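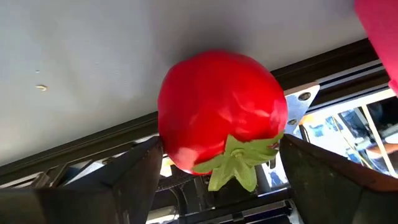
Leave the force limit alone until the fingers are clean, the man on the Bula support line told me before I'd finished reading out the error. He said most grip faults they hear about come down to dirt on the pads, and I should wipe them and run the zero again before touching any settings.

So that was Sunday morning. I powered the Plovby cell down, took both fingers off and cleaned them with a rag and alcohol. The left one has more wear than I remembered. I wrote it in the log but put it back on, as the spare pair from Amport hasn't come yet. Screws tightened in two passes, then the zero, then the home position.

The counter said 889 cycles since the last service. The Fragkou manual wants one every 2000, so we are well inside that, but I think I'll do the pads more often than the book says. It takes 20 minutes with the coffee.

Ran 60 picks on the tomato at the old force setting, speed turned down. Two slips, both early on. I moved the grip point a little lower and ran the same number again — no slips that time. Saved it under a new name and kept the old file.

Still to do: grease for the slide, a label on the air line, and ask Bula again about the cable that rubs near the wrist. Left at four. Cold walk home, and I forgot the bread.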